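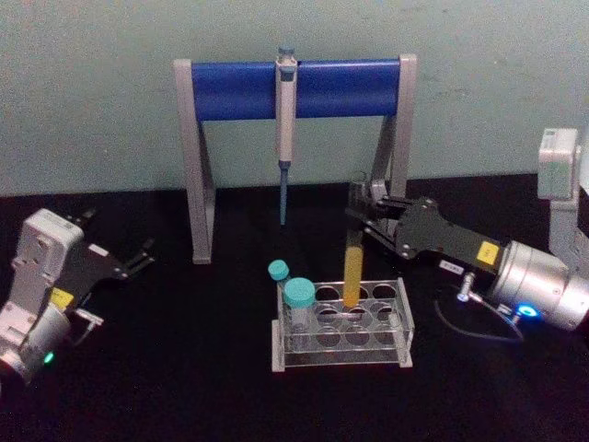 Where do pipettes go between uses on the wet bench? On the stand, hanging upright, with the tip off.

Thursday, November

Bench tidy and volume checks, started 9.15. Denise wanted the small-volume corner sorted before the Karnis samples come over from Violeta's side, so I did the stand and racks first and left the drawers.

Bench wiped down with 70 per cent ethanol after moving everything to the trolley. Stand put back in the middle, clear of the wall so the wiping can be done behind it without lifting anything. One of the feet on the old white stand is still missing its rubber and I have put that stand in the cupboard under the sink. Fermín says he can get feet from Florent but they come in bags of 50. Fine, order them.

Racks. Two of the clear acrylic ones have gone cloudy. Yee-man thinks they went through the hot wash with the glassware. They are still usable for dry tubes but you can't see a level through them, so they are marked with tape and moved to the balance room. Please wash the acrylic ones by hand, lukewarm water, ordinary detergent, no acetone anywhere near them.

Tubes with screw caps sit badly if they are narrower than the hole. They lean, and the cap catches your sleeve. For the small ones use the Pinano rack with the narrow holes, or put them at the end where you aren't reaching across. Wide tubes are all right in the front row. Coloured standards go in the back row, as before.

Volume check, single-channel P1000, the one Manikandan uses. Set to 380 microlitres, water at room temperature, ten dispenses into a tared boat.

Mean 376.9 mg
Lowest 375.8
Highest 378.1

Low by a bit under one per cent before correcting for temperature, and consistent, so I think it is the seal or the setting and not my thumb. Regreased the seal, repeated the ten:

Mean 379.2 mg
Lowest 378.6
Highest 379.9

Good enough for what we do here. Label updated. The P200 I have not checked yet. It was in use all morning and I didn't want to interrupt.

11.40 – Violeta brought the first of the yellow dye standards over. She has made them up at the old concentration, so the dilution sheet on the wall is right again and the pencilled correction should be ignored. I have rubbed it out. Caps: she would like the teal ones kept for this set and any other colour used for waste, which means we need to stop taking them out of the common box.

Stock after the tidy:

Teal screw caps, 72
Tip boxes, blue, three full and one started
Narrow tubes, plenty
Wide tubes, one bag, reorder

Order number for the tubes is Ulloa 1,662. The catalogue lists two lengths under the same heading. We want the shorter.

Still to do: P200 check. Find the second drip tray. Ask Denise whether the Karnis samples need their own rack or can share with the standards – I would prefer their own. Yee-man to look at the hot wash sign, it has fallen behind the machine again.

14.20 – drip tray was in the fume cupboard.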